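Why I still iron my shirts

My mother ironed everything, also the kitchen towels. When I moved to Skirkmont I promised myself I would never own an iron, and for 10 years I kept this promise. I hung my shirts in the bathroom while I showered and I believed that the steam was doing something.

Then my neighbor Ignacio Thibodeaux invited me to his daughter's wedding, and I took out my one good shirt, the white one from Lahlou. It looked like a map of the mountains. I borrowed an iron from him the same evening and I burned the left cuff in less than a minute. I went to the wedding with my sleeves rolled up, in March, and I was cold the whole day.

After this I decided to learn it properly. I called my mother and she explained me the order on the phone: collar first, then the cuffs, then the sleeves, then the shoulders, and the big parts at the end. I had always started with the back, as it is the easiest piece, and by the time I reached the collar the back was wrinkled again. She also told me that the shirt must be a little damp. I used to wait until it was fully dry and then fight with it.

My first iron came from Farton and cost 29 dollars. It is heavy and the cord is too short, but the bottom plate is still smooth after two winters. I fill it with water from the filter jug and I empty it after each use. My friend Othmane Ait Brahim laughs at me for this - he has a steamer and he says an iron is for grandmothers. His shirts look fine from far away.

Now I do all my shirts in one evening, with the radio on. Cotton goes quickly. Linen I do while it is still quite wet, and I accept that it will be wrinkled again by lunch. For the dark ones I turn the fabric inside out, otherwise they become shiny at the elbows.

I do not iron the kitchen towels. My mother asked me last month if I do, and I changed the subject to the weather.

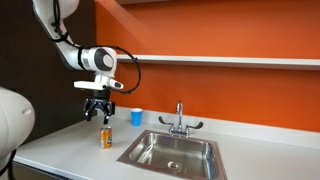
White arm, white counter, orange wall.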